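旧物分拣日十月开张，灰木箱先用起来

Tinside社区旧物站十月的分拣日上午开始，门还没全开，外面已经排了一小段。今年收的还是老几样：小玩具、袜子布袋、空瓶空罐、零碎文具。大件不收。家具不收，电器也不收，去年有人扛来一台洗衣机，又扛回去了。

站里的做法跟春天差不多。东西进门先倒进木箱，看一遍，再分到三个架子上。能直接送出去的放左边，要洗要补的放中间，剩下的右边，月底统一拉走。登记本还是那一本，写到后面几页纸都卷了，新的在路上。

负责分拣的Florencia Ulloa早上七点多就到了，说话很快：“箱子浅一点好，一眼看得见底。深箱子我们用过，小东西全压在最下面，翻到下午还没翻完。”她说布的和硬的最好分开装袋，带盖的小瓶小罐先拧开看看，里面有东西的一律不收，药品尤其不收，请送回药店。

木箱是旧的，里外刷灰漆，四壁往里斜，东西会自己往中间滑。漆面磨掉不少，一道一道的，Ulloa说明年再刷，今年先这么用着。箱子夹在桌边，蓝色的夹子，翻东西的时侯不晃。一个毛茸茸的蓝色小玩偶，一件藏青色的布东西，一只带标签的白色小罐，箱里零零散散就这几样。
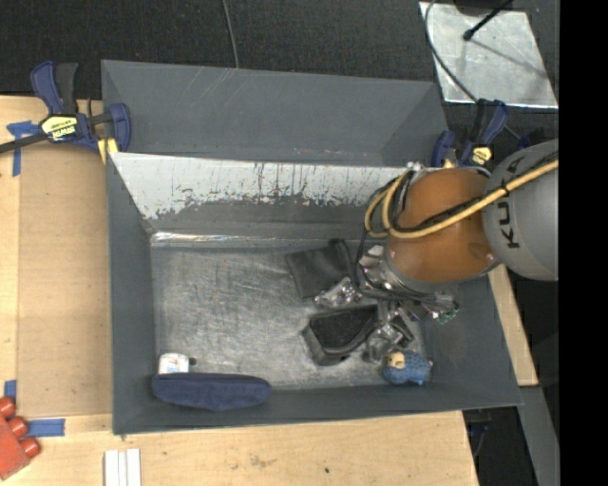 怎么送，送什么

时间：上午九点到下午四点，中午不休息。雨天照常，从侧门进。

收：毛绒玩具（洗过晒干的），成双的袜子，布袋，笔袋，带盖的小罐小盒，积木，拼图。拼图缺片的请在盒子上写一声，缺几片都行，写了就收。

不收：药，没用完的化妆品，碎玻璃，电池，单只鞋。

每家每次最多送35件，多了请分两回来。袋子上写个名字或者门牌号就行，不用填表。想把袋子拿回去的，当场说，过后就找不着了。

玩偶的去处

玩偶洗完补完，一部分去Asex幼儿园的午睡室，一部分留在站里，孩子来了可以自己挑，一人2个。眼睛松的先拆下来，重新缝，线要双股。Kong布艺店今年给了一批碎布和线头，颜色杂，补小玩偶够用，补大的还差一点，家里有灰色、蓝色旧布的可以一起带来，巴掌大就行。

春天那一批收了500件上下，架子当时就放满了，走廊里也堆了几袋。这次多腾了一间屋，在Skomura楼道尽头，原来放自行车的那间，灯昨晚刚换上。

还缺人手。缝补的两位，搬架子的一位，半天也行，管一顿午饭，面条。会踩缝纫机的更好，机器在里屋，针自己带。想来的直接到站里找Ulloa，电话老是占线，别打了。

下一次分拣日定了再贴门口，以门口的纸为准，群里传的时间不算数。停车还是停后院，前门那条巷子在修路，车进不来，推小车的走右手边那块木版，慢一点。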